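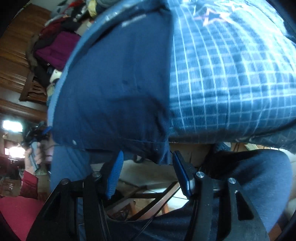
Mosstead Cushion and Upholstery Workroom: your questions answered

We get a lovely lot of letters and emails at the workroom, and the same questions do come round again, so I have gathered the usual ones here with rather fuller answers than I can manage on the telephone with a mouthful of pins. If yours isn't covered, the details for getting in touch are at the bottom. Page last looked over on 13th June.

Ordering

Do you make cushions to my own measurements?

Yes, and it's most of what we do. Window seats, church pews, boat berths, the odd dog bed, kitchen benches that were built by somebody's uncle and aren't square at any corner. Send us the length, depth and thickness you need, in centimetres if you can manage it, and we'll send back a price. If the seat is an awkward shape, make a paper template out of old wallpaper or newspaper, write TOP on the side that faces the ceiling, mark the front edge and post it to us. Please do write TOP. We have made a beautiful left-handed bay window cushion for a right-handed bay window, and it lived in our stockroom for years.

How should I measure an old cushion that has gone flat?

Measure the cover, not the filling, from seam to seam. Lay it on the floor, smooth it out with your hand and don't pull it. Then measure the seat it sits on as well and send us both sets of figures. Old covers stretch and old foam shrinks, and between the two numbers we can usually work out what the maker first intended.

Can I supply my own fabric?

You can, and we're always pleased to see what people have found. We ask for a little extra on top of what you think you need, especially if there's a pattern to match. Stripes are greedy and large flowers are worse. If the fabric is for a seat that will be used every day, have a word with us before you buy. A loose, open weave looks wonderful on the roll and can be a sad sight after one winter of children.

Is there a smallest order?

No. One cushion is fine. At the other end, the biggest job we have taken on was 93 kneelers for a church over at Promcombe, which kept us going from March until well after the clocks changed, and we'd happily do it again now that we've had a rest.

Fillings

What's the difference between foam, feather and fibre?

Foam keeps its shape and holds you up, so it's the sensible choice for dining chairs and window seats. Feather is soft and gives that sunk-in, lived-in look, but it does need plumping, and if you're the sort of person who won't plump (I am one myself, at home) you'll find it goes to pancakes. Fibre sits somewhere in the middle. It's light, it's kinder to people with allergies, and it costs less, though it does clump sooner than the other two. For sofas we often suggest a foam core with a feather or fibre wrap, and most people who try it are pleased.

How full should a scatter cushion be?

Fuller than you think. We cut our pads 2 inches bigger than the cover in each direction, so a cover of 18 inches takes a pad of 20. It feels like a wrestling match getting it in, but the corners fill out properly and the cushion keeps its shape for longer. If you've bought a cover elsewhere and it looks limp, try a bigger pad before you give up on it.

My feather cushion is leaking. Is it ruined?

Almost certainly not. Feathers work their way out through the seams or through a casing that has worn thin. Bring it in and we'll move the feathers into a new downproof casing. It's a job best done by us, I promise you. Severino Vallejo, who runs our filling room, once did one in his own kitchen as a favour to his sister, and they were still finding feathers in the toaster at Christmas.

Do you sell fillings by weight?

Yes, both fibre and feather. The smallest bag is 500 grams, which will do a small cushion or top up a tired medium one. Bring the cushion along if you aren't sure. It's much easier to judge with the thing in our hands.

Care and washing

Can I put the whole cushion in the machine?

Fibre pads, usually yes, on a gentle wash at 40 degrees, provided your drum is big enough for the pad to move about. Feather pads can be washed too, but they take an age to dry and must be dried right through, so a launderette with a large tumble dryer is your friend. Foam shouldn't go in the machine at all. It tears, and it holds water like a sponge. Sponge it down by hand and stand it on its edge somewhere airy.

Will the cover shrink?

If we've supplied a cotton or linen, we wash the cloth before cutting whenever you tell us you plan to launder the covers at home. Do tell us, as it has to be done at the very start. If you supply your own fabric, we'll ask whether it has been washed, and if it hasn't we can do that for a small charge. Put covers back on while they're a touch damp and they'll go on more easily and dry to the shape of the pad.

How do I stop the colours fading?

Turn your cushions. Sunshine is hard on every dye, and blues and reds seem to suffer most in a south-facing window. Swap the front for the back every so often, and move the ones from the window to the other end of the room. Lined curtains help, if you can remember to draw them — I never do.

What about zips that stick?

Run a plain white candle along the teeth on both sides, then work the zip up and down a few times. If it's still stubborn, or a tooth has gone, we can put in a new one. We do keep a good range of colours.

Repairs and collection

Do you repair covers you didn't make?

We do. Split seams, worn piping, lost buttons and new zips are all everyday jobs. The one thing we may turn away is fabric that has perished, because the new stitching simply pulls through. We'll tell you kindly.

How long will it take?

It depends on the season. The weeks before Christmas are busy, and so is early spring, when everyone brings out their garden furniture and gets a nasty surprise. We'll give you a date when you order, and we'll telephone if it slips.

Where do I collect from?

The workroom is on the lower road in Mosstead, through the green gate and across the yard. You can park in the yard while you load up. If you're over Promcombe way, ask about our delivery run, as we often have something going in that direction.

How do I get in touch?

Telephone, email through the contact page, or just call in during opening hours. If you bring the old cushion with you, we can generally give you a price while you wait, and there's a chair by the door to wait in.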